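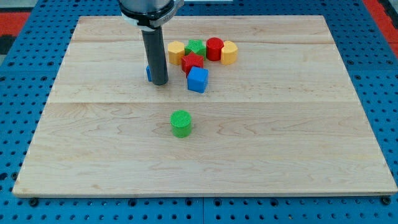 Budget question for people who have bought one of these for real money. Our shop does small kitting jobs and I've been told to put together a number for a second arm before the November purchasing cutoff. The arm itself I can price in my sleep. What eats me alive is everything bolted under and around it. A perforated table like the blue one, a maple board on top so the parts have somewhere to sit, fasteners, printed test pieces in every shape including stars (two stars in that cluster, and they are the ones I'd bet the schedule on). My manager thinks this is all "misc." How big is your misc?

Posted by benchrat_lou, Jun 6, 2021

---

torque_and_tea wrote:

Misc is where projects go to die. On our last cell the fixturing line came in at 29 percent of the total, and that was after I cried at two vendors. Put the table on its own line. If it says misc, someone upstairs will cut it in half, because that's what misc is for.

---

Workolier wrote:

Disagree on the table. You don't need a perforated one. We ran for a year on a workbench with four clamps and a prayer and it was fine.

---

torque_and_tea wrote:

"Fine" meaning what? Did you ever have to move it?

---

Workolier wrote:

Once. We do not discuss the once.

---

benchrat_lou wrote:

OK so that's one vote for holes and one for prayer. Quote for the table is 787 shipped. Quote for the board is zero, I can make it from offcuts. I did the first one and people were rude about the seams, but it lies flat, which is all I ask of a board or a coworker.

Next question is tooling. We want one plain gripper and nothing clever. The Pristero rep keeps pushing the Wi package, with the quick-change plate and the software seat, and I can't work out what I'd do with it apart from own it.

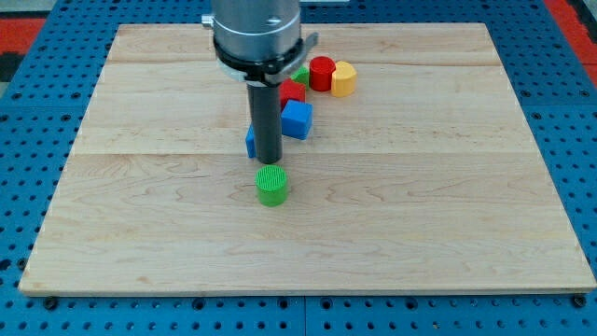 Green cylinder out front, the rest of the pieces farther back.

I'd like the plan to cover singles in the open first, then stuff that's bunched up. A cylinder with space all around it is a Monday job. A blue cube parked up against a red one is a different budget, and I don't know how to explain that to a man who thinks a robot is a robot.

---

mjang_ah wrote:

Ah-rin Jang here, I do the capital requests at a place about your size. Split it in two phases and ask for both in the same document. Phase one is open parts, phase two is crowded parts, and phase two gets its own hours. I lumped them together my first year and spent the rest of it explaining myself.

Skip the quick-change plate if you have one tool. It's a very nice way to change from a gripper to the same gripper.

---

Brotisex wrote:

Counterpoint, buy the plate now. Adding it later cost us a day of downtime plus re-teaching every position, since the tool sat lower than before. The plate was 466. The day was a lot more than 466.

---

mjang_ah wrote:

That's fair if a second tool is really coming. Is it, Lou?

---

benchrat_lou wrote:

There's a second tool in a slide deck. Mal-soon Won in our planning office has been promising me suction for longer than I've had this chair.

---

torque_and_tea wrote:

Then it isn't coming. Put the plate in as an option with a price next to it and let them say no in writing.

Also, budget for test pieces. Printed is cheap but you lose them, you drop them, somebody's kid gets the star. We made 30 and I could lay hands on maybe half by spring.

---

Workolier wrote:

You can use scrap for test pieces.

---

torque_and_tea wrote:

I had a feeling you'd say that.

---

benchrat_lou wrote:

Draft as it stands: arm, table on its own line, board (mine, free, seams included), gripper, plate as an option, printed parts, hours in two phases. No line called misc. Workolier, I put four clamps in as a spare, you can have the credit.

Does anyone have a number for guarding that they'd be willing to defend in a meeting? Ours was done before I got here and the paperwork is a sticky note.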